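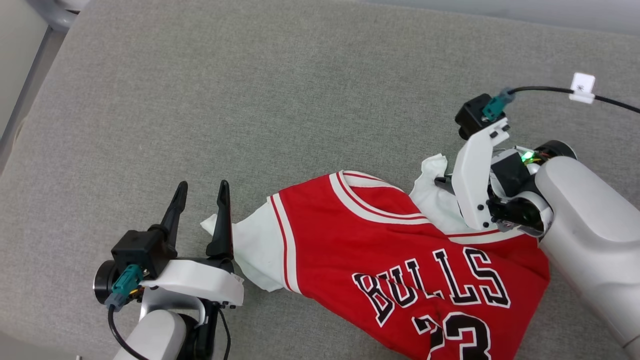
Does a cold wash keep red dye from running onto white clothes?

It slows it down. A badly fixed red will still bleed in cold water if it sits long enough, and a well fixed one can go in at warm with the whites and do nothing at all. The temperature on the dial tells you less than the dye does.

I put that first so people who only wanted the short version can stop reading. The rest is for Romana and whoever else has been following the vinegar thread.

On Wednesday, Romana Kollár wrote:

> I don't see what there is left to argue about. My mother did it,
> my grandmother did it, and I do it. New red or navy item, half a
> cup of white vinegar, tablespoon of salt, soak overnight, and the
> color is set for good. I have never lost a white shirt to a red
> one in all my years of doing laundry. Dewan even prints it on the
> insert in their vinegar box now. If it was nonsense they would
> not print it.
>
> Also Hyun-seo asked about color catcher sheets. I use those too
> and they come out pink, so they work.
>
> Romana

Romana, I don't doubt that you've never lost a shirt. I doubt that the vinegar gets the credit.

Take the first claim. By the time you buy a cotton T-shirt, the dye has been through a bath at the mill with a lot of alkali in it, usually soda ash. That's what makes a reactive dye bond to cotton. The loose dye that didn't bond is supposed to be washed out afterward, and on cheap goods that rinse gets cut short. So what comes off in your sink is leftover dye that was never attached. Vinegar is an acid. It has a real job with acid dyes on wool and silk, with heat, in a dye pot. Half a cup of it in a cold bucket with a cotton shirt isn't going to attach anything to anything. If it nudges the bath at all, it's the wrong way.

Then the soak. You leave it overnight and pour off pink water, and the next wash is cleaner. Sure it is. You soaked it overnight! Plain water would have taken out the loose dye too. Did you ever do one with and one without, same shirt, same batch? I've asked this on the list three times since I joined and I have yet to see anyone say they did.

So I did, in May, with a cheap red dishcloth from Wollimport, the kind that bleeds if you look at it. Cut in two. One half in water, one half in water with vinegar and salt, same size jars, both overnight. Then each half went into a fresh jar of warm water with detergent and a strip of white cotton. Both strips came out pink. I gave them to Dilani Weerasinghe without saying which was which and asked her which one was worse. She picked the vinegar one, then changed her mind, then said she couldn't tell. I'd call that a draw. One dishcloth isn't proof of much and I know it, but it's one more dishcloth than the other side has put up.

As for Dewan printing it on the insert, they sell vinegar.

The catcher sheets are harder and I'll be fair to them. A sheet that comes out pink did catch some dye. What it doesn't tell you is whether that dye would have landed on your shirts, or stayed in the water and gone down the drain, which most of it does anyway if the load has room to move. Albane Rey told us last year that she washes without them and gets the same results. Araceli Toledo said she quit for a month and ended up with a gray-pink pillowcase. That's two people with two machines, and probably very different red things in them. I don't know what to do with that and I don't think anyone else here does either. If the sheets are cheap where you live, go ahead. I wouldn't put a brand-new red towel in with a wedding tablecloth on the strength of one.

Hyun-seo Kwak asked about sportswear, and that got lost in the shouting. Most jerseys and gym shirts are polyester, which takes a different kind of dye, put in with high heat. Salt and vinegar have no business there whatever. In my experience a polyester red behaves itself in a normal warm wash. Where they go wrong is heat. Leave one damp against something pale in a hot dryer, or iron it on a white pressing cloth, and you can get a transfer that won't wash out. The printed lettering doesn't like the dryer either. Inside out, warm or cool, hang it up.

What I do, for what it's worth:

Wet a corner, press it hard in a white paper towel, look at the towel. If it's clean I stop worrying.

If it's colored, I wash the thing alone, as warm as the label allows, with regular detergent, until the test comes up clean. Warm, yes. You want the loose stuff out, and cold is slow about it.

Don't leave a wet mixed load sitting in the drum. I'd bet this ruins more whites than anything else on Romana's list or mine.

If something has already turned pink, keep it away from the dryer and get it into oxygen bleach the same day, label permitting. Chlorine on cotton only, and never on anything stretchy.

If anyone wants to repeat the jar test with navy, I'd like to see it, especially if you expect me to be wrong. Please use two halves of the same item and have somebody else do the judging. I still have some of the Wollimport cloths and can mail a couple.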